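August 30, 2023

Woke up determined to deal with the stapler situation, which has been drifting since June. Moving from the Galberg office to Dasosa was supposed to shed clutter, and somehow I came out of it a two-stapler household. There's the long beige one, which I've had for 11 years and which has outlasted every chair I ever sat in, and there's the smaller one, which I bought at Cheetham in a weak moment because I thought the beige one was lost. It was in a box marked KITCHEN.

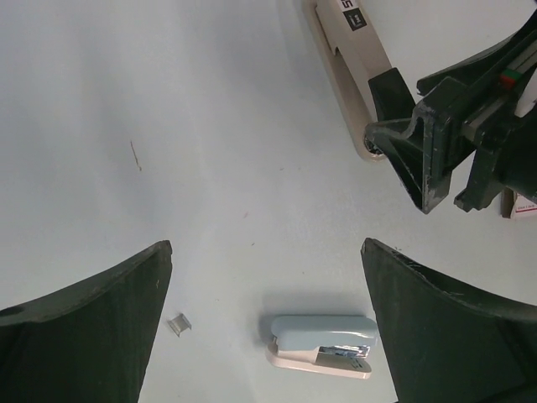 I can't part with either. The big one is for the Beltine binders, 19 of them, all needing their covers redone by Friday. The little one is for receipts, or so I told myself at the register. Mostly it sits there looking available.

The table needs a wipe too. Every time I staple anything I leave crumbs behind, like toast — and I'd cleared it properly on Sunday. Found a stray bit of metal with my elbow last week and swore at it for a good while.

Six binders done before supper. Soup again.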